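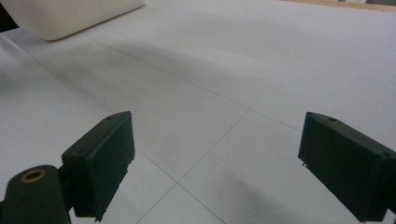
Court Resurfacing and Summer Membership Notice

The Drendov Community Recreation Association has confirmed the schedule for work on the four outdoor tennis courts at Magyar Park. The contract has been awarded to Hanolix, and crews are expected on site in the last week of May. Courts 1 and 2 will close first. Courts 3 and 4 will remain open to members until the first pair has been painted and inspected, at which point the two pairs will change places.

Members holding a standing reservation on Courts 1 or 2 have been moved to the nearest open time on Courts 3 or 4. Revised times are posted on the board outside the office. Requests for a different time should be made in writing to Tomomi Oda, Facilities Coordinator. Telephone requests cannot be accepted during the closure.

The association has set aside $4000 for new nets, center straps and windscreens. A further $2000 will go toward repair of the practice wall, where the lower boards have come away from their posts on the parking lot side. The drinking fountain by Court 3 is the responsibility of the city and is not included in the present work – a separate request was filed with the Parks Department this spring.

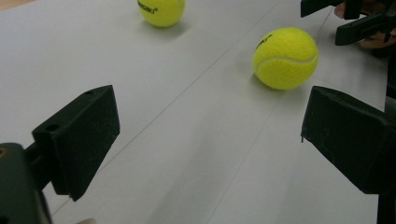
Two tennis balls on a white tabletop.

Members are asked to note the following changes to the summer program. The junior clinic, led by Rin Kudo, moves from the outdoor courts to the gymnasium for the duration of the work. Players must wear non-marking shoes in the gymnasium. The evening doubles ladder will start late this year, and its rules have been shortened to a single page. Copies are available at the front desk. Matches not played by the posted deadline will be recorded as a default by both pairs unless the ladder secretary, Shota Hirose, has agreed to an extension in advance.

Used balls may be left in the bin inside the main entrance. Balls in fair condition are kept for the junior clinic, and the remainder are passed to Nastodis for recycling. Cans and lids should be taken home. Please do not leave rackets, bags or clothing in the bin.

Annual membership renewals are now due. The individual fee remains $100 and may be paid by check or at the office window. Members who have not renewed by the first day of the outdoor ladder will lose advance booking rights until payment is received. Families adding a child to an existing membership should bring the completed form – the blue one, as the older white form is no longer in use.

Questions about fees should be addressed to Dolores Iwasaki in the membership office. Comments on the court schedule may be sent to Ayane Miyazaki, Program Director.

Posted 5/22/25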